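# Gripper slips and the August stoppage: your questions

**What went wrong?**

The short version: the hand-held gripper stopped closing evenly. I'd squeeze, one finger would come in, and the other would lag behind by about 3 millimeters. That doesn't sound like much until you try to pick up something flat!

**Is this the Hasen pad problem again?**

Nope. The Hasen pads are fine (I swapped in a fresh pair and got the same lag). It was a joint pin on the Okeke linkage that had worked its way out. I pushed it back, and it crept out again after 35 grabs.

**Did anybody get hurt?**

No, but I did get a pinch on the thumb while poking at the joint with the trigger half pulled. Please lock the trigger before you touch the pins. I wrote that rule and then broke it — lesson learned.

**Do I have to throw out my Plorham recordings?**

Only the ones from set 13 on. Anything earlier was made with the old linkage, so keep it.

**Why do the flat things fail first?**

A box or a ball gives both fingers plenty to push against. With a packet lying on soft bedding, one finger gets there early and just shoves it sideways.
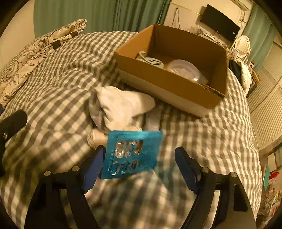 *Shiny packet on the checked bedding, left finger touching, right finger still well clear.*

**How do I check my own unit?**

Open and close it 200 times with nothing in the jaws, then look at the pins from the side. If one sticks out, stop using it and send the whole linkage back to Andwood. Don't glue it. I tried glue, and now I have a gripper that doesn't open.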